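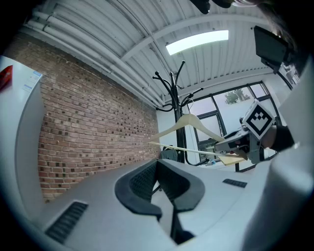 Wearables / Sync problems

Ticket opened by Jabari Koech

Hi again! My Flundberg band stopped sending sleep data to the phone after the 2 a.m. update – steps still come through fine, which is weird. I've re-paired it four times, and the log just says "packet 285 rejected" every time.

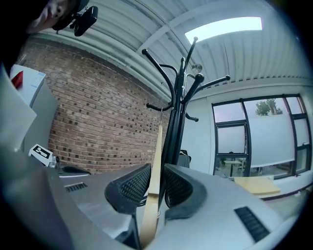

Then I tried Arnel's trick (turn off heart rate, sync, turn it back on) and got one night back, but only one. Battery's at full – so it's not that. Should I do the full reset or wait?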